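Stockroom bench check, packing table 2
February 20, 2021
Checked by: Julián Olmedo

Table top, level and free of splinters: pass. It rocks if you lean on it, whatever the last sheet claimed.

Storage boxes, no cracks or sharp rims: pass, with doubts. Floler call these boxes shatterproof. I would like to see them drop one.

Lids fitted: partly. A lid that covers half a box keeps out half the dust. The old Hudel tubs at least clicked shut.

Packets sealed and sorted: not convinced. Bags are piled in any old way and you can't tell what is in most of them without picking them up. "Sorted by eye" isn't a method.

Labels facing up: fail. 4 checked at random, 2 readable.

Weight per box under the shelf limit: not tested, scales missing again.

Overall score 89, which seems generous to me. Recheck in May, and I expect the same remarks.

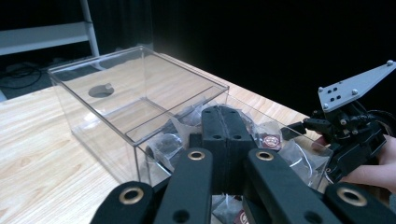 Until then the lids stay on the list as an open item.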